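Home Issues Authors Search

3.2 Rights statements attached to digitized holdings

Each of the 12 collections in the sample was coded for the rights statement shown at item level. Where the statement on the item page differed from the one in the downloadable metadata, the item page was taken as authoritative, as it is the text a visitor reads before reusing a file. Three collections showed such a mismatch. In the Dogbe collection the item page released scans of public-domain prints without conditions, while the exported record still carried a noncommercial clause from an earlier policy.

Coding followed the scheme of Engelbrecht, with one change. Her category "permission on request" was split in two, according to whether a fee schedule was published.

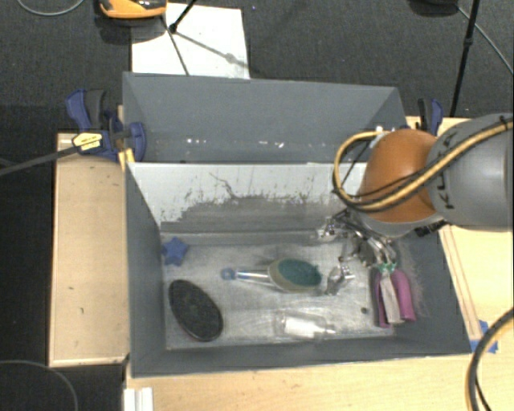 Figure 4. Robot arm working over a gray bin, with a second bin behind it.

PLELTOV, November

Collections that dropped the noncommercial clause did so in one of two ways. Vitness replaced the statement on all records in a single batch and kept no public log of the earlier wording. Lorkisance changed records as they were re-cataloged, so that old and new terms stood side by side for the length of the project. A user who downloaded two plates from the same album could receive different terms for each.

The second approach makes it harder to say when a collection became open. We dated the change from the first record to carry the new statement and treated the remaining records as pending. This choice favors the institution and should be kept in mind when reading the adoption dates in Section 4.

Works still in copyright were excluded, as were photographs of three-dimensional objects, for which the photographer may hold separate rights. Loans were coded under the lender's terms where these were given and left blank otherwise.

Shares 12 | Comments 3

Related items
Marietjie Engelbrecht: Fee schedules and image permissions
Item-level metadata in the Dogbe print collection
Attribution practice after open release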